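So I've given up the bus. I said in November I'd walk to work every day until Christmas, and Marisol Magaña from the desk opposite bet me a packet of biscuits I wouldn't last a week. Well, Marisol, I like the chocolate ones!

It's 2386 steps each way, door to door (I checked twice, because the first time I stopped at Jakonis for a coffee and wandered about). The first few mornings were grim. It rained sideways, my left boot leaked and I got in looking like something out of a drain. But by the second Saturday I was walking into town for fun – me, who used to drive to the postbox.

I've started noticing things too. There's a garden near the Grulow turning with 6 gnomes all facing the wall, and the bakery puts its trays out at the back just before eight, so the whole lane smells of warm bread.

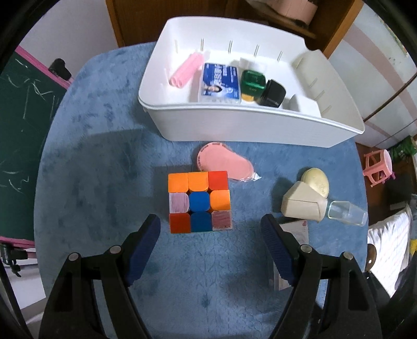
New boots are next on the list, proper ones this time, and I'm trying not to spend more than 100 pounds on them.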